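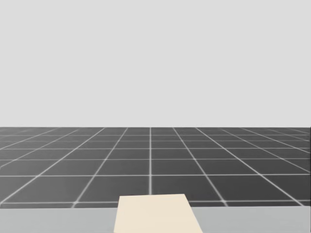
Dunkler Boden mit hellem Raster, am Computer gerendert

Helle Fugen zu dunklen Fliesen im Flur, ist das im Alltag zu pflegen?

Zixuan Peng
Guten Tag in die Runde,
wir renovieren unseren Flur und haben uns für Feinsteinzeug in Anthrazit entschieden, matt, quadratisch, 80 cm Kantenlänge. Die Fliesen sind bei Vandenberghe schon bestellt und kommen im August. Jetzt geht es um die Fugenfarbe. Meine Frau wünscht sich fast weiße Fugen, weil sie die klare Linie mag. Der Fliesenleger hat beim Wort »Weiß« nur tief eingeatmet und möchte Grau nehmen.

Der Flur ist der einzige Zugang zur Wohnung, wir haben zwei Kinder und einen Hund. Fußbodenheizung ist vorhanden. Angeboten wurde uns ein normaler Zementmörtel oder für einen Aufpreis von 379 Euro eine Epoxidfuge der Marke Holura. Ich habe schon viel gelesen, aber die Meinungen gehen sehr auseinander. Meine Fragen sind also: Wird eine helle Fuge am Boden unvermeidlich grau? Und lohnt sich bei Epoxid der höhere Preis, oder bezahlt man da nur das Gefühl?

Ich bedanke mich im Voraus für jede Erfahrung, auch für die schlechte.

Hinia
Hallo Zixuan,
ich wohne seit mehreren Jahren mit genau dieser Kombination, deshalb antworte ich etwas ausführlicher. Zementfuge ist porös. Das schmutzige Wischwasser läuft in die Fuge, weil sie ein wenig tiefer liegt als die Fliese, und dort trocknet es. Bei uns war der Bereich hinter der Haustür nach dem ersten Winter deutlich dunkler als der Rest. An den Rändern, wo man nicht geht, ist die Fuge bis heute hell. Dieser Unterschied stört mich mehr als die graue Farbe selbst.

Was bei mir geholfen hat: Den Boden zuerst gründlich saugen, dann mit wenig Mittel wischen und das Wasser oft wechseln. Zu viel Reiniger hinterlässt einen Film, der den neuen Schmutz festhält. Zweimal im Jahr nehme ich einen alkalischen Grundreiniger (ich benutze den von Womano, andere sind sicher gleich gut), lasse ihn 15 Minuten einwirken und bürste nach. Danach mit klarem Wasser aufnehmen. Bitte keinen Essig und keine Zitronensäure auf Zementfugen – die Säure greift den Kalk an und die Oberfläche wird mit der Zeit rau.

Zu Epoxid: Das Material nimmt kaum Wasser auf und lässt sich viel leichter sauber halten. Aber die Verarbeitung ist schwierig. Wenn der Handwerker die Reste nicht rechtzeitig abwäscht, bleibt ein Schleier auf der Fliese, und auf mattem Anthrazit sieht man ihn sofort. Fragen Sie, ob er das regelmäßig macht, und lassen Sie sich eine Musterfläche anlegen. Die Randfugen und Anschlüsse zur Wand müssen in jedem Fall elastisch bleiben, besonders bei Fußbodenheizung.

Würde ich neu verlegen, dann nähme ich ein helles Grau. Die Linie bleibt sichtbar, und der Staub fällt weniger auf.

keller_und_kelle
Nimm Grau. Mit Hund sowieso. 100 % weiß bleibt am Boden gar nichts, egal was auf dem Eimer steht.

Zixuan Peng
Vielen Dank an beide. Die Musterfläche werde ich verlangen, auf diese Idee bin ich nicht gekommen. Über das helle Grau wird heute Abend zu Hause verhandelt.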